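Chapter 3
Sorting Soft Things

I learned to sort fabric the hard way, on my aunt's floor, with a trash bag in each hand and no plan at all. By dinner I had four piles that all looked the same and one that was mostly cat hair. So if you've skipped ahead to this chapter with a heap of cloth next to you, welcome! You're in good company.

In Chapter 2 we dealt with hard goods: jars, tools, the drawer of mystery keys. Those are easy in one way, because a jar stays the shape of a jar. Cloth doesn't. It slumps, it hides other cloth, and it takes up twice the room it should (try folding a fleece blanket and you'll see what I mean).

Mahnaz Jalali, who taught the home skills class I took at Premora, had us start with our hands instead of our eyes. Pick a piece up. Is it smooth, fuzzy, stretchy, stiff? She gave us 40 scraps and let us argue over them for a whole morning, and I still sort that way. Smooth cottons go together. Knits get their own spot, well away from anything with a hook or a zipper. Lace and ruffles I keep near the top, where nothing heavy can squash them.

You'll need these words for the exercises:

Catch-all: a container for pieces you haven't sorted yet.
Keeper: a container with one kind of thing in it.
Overflow: whatever won't fit in a keeper.
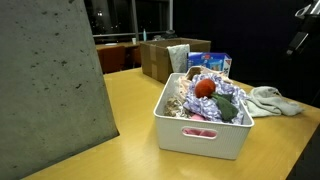

A catch-all should be small, and I mean smaller than you want it to be. Mine used to be a giant tote and I'd lose things in it for months. Look at how much a plain white basket like this one takes in: the lavender print is already creeping over the rim, with the ruffled pink piece, the tan one with the loopy surface and a round red-orange ball all sharing the space. By the hand test, that's at least three different keepers. I'd lift the ball out first, then the lavender print, and go on down from there.

Get your own catch-all now and set a timer for 29 minutes. Exercise 3.1 starts with whatever is on top.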